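Does Your Watch Really Know What Time It Is?

October
By R. Sheehan

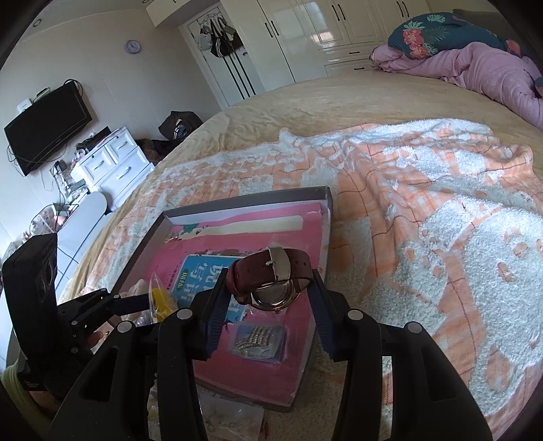

People trust watches a lot. "My watch says 4:15," they tell you, as if the watch had gone outside and checked. It hasn't. A watch is a counting machine, and it only knows what somebody told it when they set it. Turn one over and look at the back. On a watch like this one, with a leather strap, you get a round silver case back, and sticking out of the side is a small knob called the crown. On many watches, pulling the crown out and turning it moves the hands. Set it wrong and the watch will be wrong all day, very neatly.

So what is it counting? In a lot of watches, the answer is a tiny piece of quartz crystal. A battery makes the crystal shiver 32,768 times every second. A little circuit counts the shivers and moves the hand one tick each time it gets to that number. I didn't believe this when I first read it. It sounds made up. But you can look it up in more than one place, and you should.

Other watches have no battery. They have a coiled spring inside, and you wind it up. The spring wants to uncoil, and a set of gears lets it do that a tiny bit at a time. That is the ticking you hear.

Which kind is better? Ads will tell you all sorts of things. An ad for the Birkholm watch says it is "always perfect." Always? I set mine by the clock on the radio and checked it again 2 weeks later. It was 2 seconds off. That's pretty good, but it isn't perfect, and I'd like to know who at Birkholm checked.

Try it with a watch at home. Ask first if it belongs to a grown-up. Set it to match a good clock, write down the day, and leave the crown alone. Look again the next Wednesday. Is it fast or slow? By how much?

Then do the same with the wall clock, the one on the stove and the one in the car. If they all say something different, which one do you believe? And how did you pick?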